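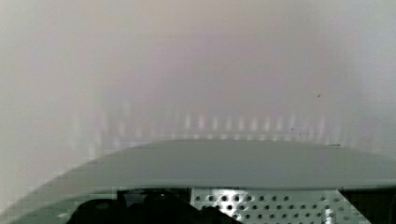 Luller Community Orchard Group
Minutes of the spring meeting, 18 May 2025

Chair: Heike Vogler. Apologies were received from the Daseck allotments.

1. Minutes of the April meeting
Agreed, with one correction: the hedge runs along Drirska Lane, and the new gate is at the lower end of it.

2. Blossom and trees
Wonderful news all round! The pears set early and came through the cold nights, and the old cooking apples by the stream have flowered better than anyone present could remember. We now have 233 trees on the books. Two of the young plums have canker and will be cut back before midsummer — Heike has the saws.

3. Blossom picnic
A lovely afternoon, with 120 people through the gate and the fiddle players staying well past their slot. Takings from teas and cakes came to nearly £400 more than last year. More shade wanted next time, and a second tea urn.
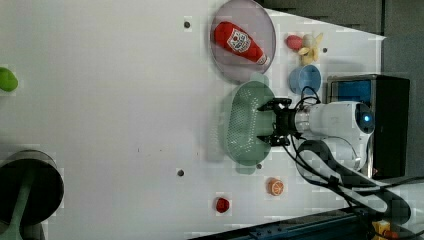
Green colander and a toy ketchup bottle on a plate.

4. Water
The tank by the top path holds 4000 litres and was full at the last check. The tap drips. Yoshida Plumbing have quoted for a new one and the quote was accepted. Watering rota to start in June, evenings only, newly planted trees first.

5. Apple day
Everyone very keen to do this again! Pressing, a longest-peel contest and a stall for windfalls. Daseck have offered their press if we can fetch it — trailer needed. Heike to ask at the farm and to book the hall in case of rain.

6. Any other business
Bee boxes: the six new ones are up and two are already busy. Lost property: one green welly, left foot, hanging on the shed door.

Next meeting in the hall, date to be sent round.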